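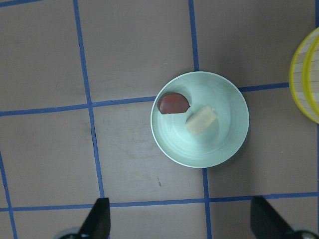 Plondura Pottery Studio – Frequently Asked Questions

Do I need experience to sign up?
No. The beginner course starts with wedging clay and ends with glazing. If you have thrown before, ask to join the open sessions.

What does the course fee cover?
Instruction, one bag of clay, studio glazes and two firings. Extra clay is sold at the front desk.

How long until I can pick up my work?
Allow three to four weeks after your last class. Pieces dry slowly on the racks before the bisque firing, and the kiln only runs when it is full. In December it can take longer.

How hot is the glaze firing?
We fire to cone 6. Low-fire clay from home can't go in our kiln.

Can I eat from what I make?
Yes, if you use the glazes on the Farer shelf. The ones on the lower shelf are for decorative pieces only. Wash by hand for the longest life.

What happens to pieces that aren't collected?
We keep them for 73 days after we email you. After that they go to the seconds sale in April.

Who teaches the classes?
Čestmír Kubíček teaches the evening wheel class. Hand-building is shared between the other instructors – check the schedule for names.

Can I cancel?
Full refund up to a week before the start. After that we can move you to a later course once.

Where do I park?
Use the Bridiver lot behind the building. It is free after 6 p.m.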